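3.2 Seating and loose cushions

The sitting rooms in the Clalville study were surveyed between January and June. In each home we recorded the main seat, the surfaces within reach of it, and every loose item that could be moved with one hand or two. Loose cushions were by far the most common of these, and the rest of this section deals mainly with them.

We separated cushions that belong to the seat from pillows that are added to it. Headrests and back cushions were treated as part of the sofa even where they could be lifted off. A pillow was counted as loose only if the sofa would still be complete without it. Under this rule the sofa in Figure 4, a cream leather model with a tufted back and a low chaise section, has one loose item in view, the blue pillow on the chaise. The round side table by the armrest was coded as a reach surface, and the wire basket of fruit on it as a standing object.

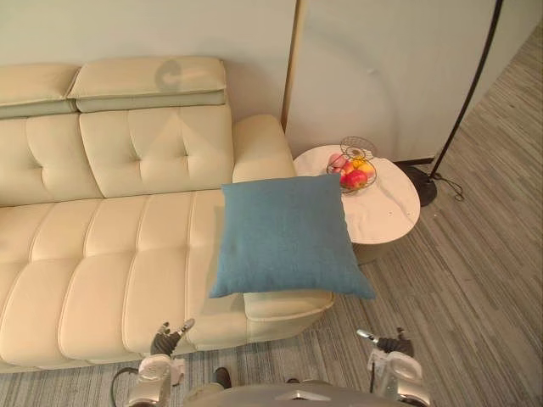 Residents were asked where each pillow should go when the room is tidy. Most gave a place on the seat, usually an end or a corner. A smaller group named the chaise, and 17 households said that any spot off the floor would do. We kept this last answer as its own category - folding it into the others would have hidden a real difference in how strict people are about their rooms.

Floor covering also matters. On carpet, residents told us, a pillow may be left down for an evening without anyone minding. On tile or bare wood it is picked up sooner. The gray pillow in Figure 4 is held just above a patterned gray carpet, and both were entered on the Wakaron coding sheet under "soft on soft."
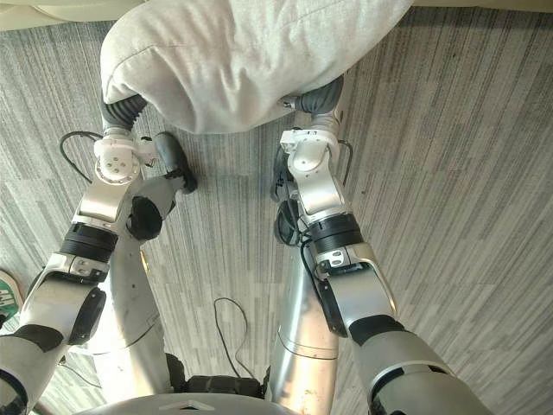 Of the 910 loose items in the full record, around 200 were pillows with a plain cover in a single color. These were harder to assign to a set than patterned ones, so two coders worked on them separately and settled differences by going back to the resident's own account. Where the account was unclear, the item was marked as unmatched and left out of Table 3.

Figure 4. Loose pillows in the Clalville record: on a chaise, and lifted over carpet.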